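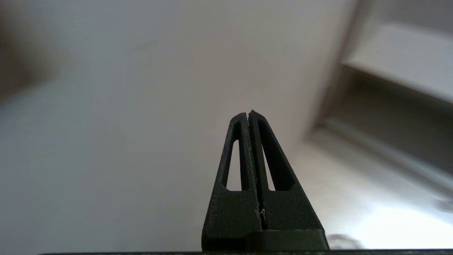 手首カメラの1コマ。グリッパ閉、2本指の先端が上向き。

flostbridge-teleop データカード(README兼用)

急ぎで書いてるので抜けあり。気づいたら直してください。英語版はまだない。

概要

リーダーアームを人が手で動かして、フォロワーアームに同じ動きをさせて録ったデモデータ。遠隔操作(teleop)が大半、一部だけ直接教示(アームを手で持って動かすやつ)。模倣学習用。収録はFlostbridgeの作業室、5月。

エピソード総数 2,206
うち直接教示 700、残りは全部teleop
制御周期 60 Hz
1エピソードの上限 60秒(超えたら自動で打ち切り、破棄)

旧名はMirkleyセット。スクリプトの中にmirkley_という接頭辞がまだ残ってる。動くので放置。

ハードウェア

フォロワー:6軸+グリッパ。社内呼称Ruchti。
リーダー:同じ関節構成の小型版。グリッパ部分はトリガー式。
指:2本指、暗いオリーブがかった黒、三角の抜き穴あり。左右で先端の高さがわずかに違って見える。閉じた状態のゼロ点は指先じゃなくモーター側の値で取っているので、学習には影響しないはず。指先の位置を画像から推定したい人は注意。
カメラ:手首に1台、作業台の上に固定で1台。
記録PC:1台。リーダーもフォロワーもカメラも全部ここに挿す。ハブ経由は不可。落ちる。

タスク

pick_block 積み木をつまんでトレイへ
open_drawer 引き出しを開ける、閉めない
hang_ring 輪をフックに掛ける
wipe 布で台を拭く。いちばん質がばらつく
idle 何もしない。グリッパ閉、アーム静止または微小な動きのみ

idleは背景とノイズの確認用。学習に混ぜるかどうかは各自で。混ぜると開始直後に固まるポリシーができやすい印象(ちゃんと測ってない)。

ディレクトリ構成

data/
 teleop/
 タスク名/
 ep_番号/
 wrist.mp4
 top.mp4
 state.parquet
 action.parquet
 meta.json
 kinesthetic/
 (同じ構成、action.parquetなし)
scripts/
calib/

kinestheticのほうはリーダーを使わないのでactionがない。次フレームのstateをactionとして使うならscripts/shift_state.pyを通す。シフト量は引数で変えられる。デフォルト1。

フィールド

state.parquet
 t 記録開始からの秒
 q 関節角6個、rad
 grip 0が閉、1が開
 cur モーター電流、生値。単位変換してない

action.parquet
 q_cmd リーダー側の関節角、rad
 grip_cmd トリガーの値、0から1

meta.json
 task
 mode teleop または kinesthetic
 success true / false
 operator 匿名ID
 note 自由記述、空のこと多し

successは操作した本人が終了直後にキーで付けた。基準は人によって少し違う。特にwipe。「だいたい拭けた」をtrueにしてる人とfalseにしてる人がいる。厳しめに使いたければwipeは自分で見直したほうがいい。

手首カメラについて

手首固定なので、指は常に画面下側から中央に写る。アームが上を向くと背景は壁や天井になる。ピントは近めに固定してあり、遠くはぼける。冒頭の画像も背景の壁はぼけてる。指のまわり以外の情報はあまり期待しないこと。
右下が明るく飛んでいるコマがある。露出は自動。オートを切って録り直す案もあったけど時間切れ。
ケーブルらしき細い線が写り込むこともある。マスクはかけてない。
指の表面には小さい擦れや白っぽい点がある。データ拡張でノイズを足す人は元からこの程度はあると思ってください。冒頭の画像だと指の合わせ目に白いくずが見える。

収録手順

1. 電源はフォロワーが先、リーダーが後。逆にすると飛ぶ
2. 両方をホーム姿勢へ。手で合わせる。ずれが大きいと追従開始時に跳ねる
3. scripts/check_pose.py を実行、全軸OKが出るまでやり直し
4. グリッパを全閉、ゼロ点登録
5. 全開にして上限登録
6. scripts/record.py --task タスク名 --mode teleop
7. スペースで開始、もう一度で終了
8. sで成功、fで失敗、xで破棄

操作中はリーダーをゆっくり動かす。フォロワーは速度制限つきなので、速く振ると遅れて、その遅れがそのままデータに入る。物を置くときは離す前に一拍止める。止めないで離したエピソードは学習後もそういう離し方になる。輪を掛けるやつはとくに。

最初の数本は練習扱いでxで捨ててください。慣れる前のデータは迷い動作が多い。

直接教示の場合

--mode kinesthetic を付けると重力補償に切り替わる。アームを支えてから実行すること。支えないで実行すると少し沈む。
持つのは肘と前腕。グリッパを握って動かすと手首カメラに手が入る。
グリッパの開閉はフットペダル。踏んでる間だけ閉じる。

再生

python scripts/replay.py data/teleop/pick_block/ep_番号

実機で再生するときは --speed 0.5 から。物の位置は再現されないので、つかめなくても不具合ではない。非常停止に手を置いたまま実行のこと。

学習例

configs/にベースラインの設定が1つだけある。Dararent側で使ってたものをほぼそのまま持ってきた。パスだけ書き換えれば回る。画像は2台とも入力、電流は使わない設定。電流を入れると位置ずれに強くなるという話も聞いたけど未確認。

既知の問題

・teleopの一部でtop.mp4が数フレーム短い。tで合わせれば読める。フレーム番号で合わせると後半ずれる
・open_drawerの初期分は引き出しの取っ手が今と違う。metaのnoteにold handleとある
・gripが0未満になることがある。ゼロ点登録が甘かったやつ。読み込み時にクリップしてください
・calib/の手首カメラの外部パラメータは取付けをやり直す前のもの。更新まち
・kinestheticのcurは重力補償ぶんが乗ってる。teleopと混ぜて比較しないこと
・check_pose.pyがたまに第5軸だけNGを出し続ける。リーダーのケーブルを挿し直すと直る。原因わからず

分割

splits/train.txt と splits/val.txt。operator単位で分けた。同じ人が両方に入らないようにしてある。testは作ってない。実機評価で代用してる。

使ってよい範囲

社内と共同研究先の研究用途。再配布は要相談。映像に人の顔が入ったエピソードは外したつもりだが、見つけたらIssueでep番号だけ教えてください。画像は貼らないで。

TODO

外部パラメータ取り直し
wipeのsuccess付け直し
手首カメラの露出固定
mirkley_接頭辞をどうにかする
英語版README

更新履歴

v0.3 直接教示分を追加、分割ファイル作り直し
v0.2 idle追加、grip正規化
v0.1 最初の版。timeスタンプがずれてるので使わないこと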